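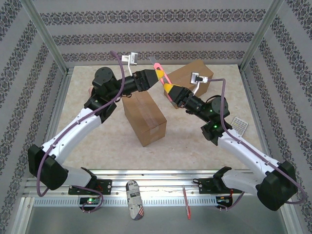

Two arms, one pink-handled knife and a pair of boxes at the Indimero open day.

I finally made it over to Stokstead on Tuesday for the open day at Indimero, and I'm so glad I did! The bit I'd gone for was the two-armed robot with a utility knife between its yellow-tipped grippers (my own hands stayed firmly in my pockets) and cardboard boxes to work on. We stood in groups of 9, close enough to see the little green lights on the joints, and I asked far too many questions. They've got 200 boxes to get through before the kit moves on to the Ledesma depot, and the crew told us they'd done 50 so far. I'd have happily stayed for the lot, but the last bus back to Jotatcombe goes at 8. They're opening up again in September, so do go along if you can, and wear something warm – that hall is freezing.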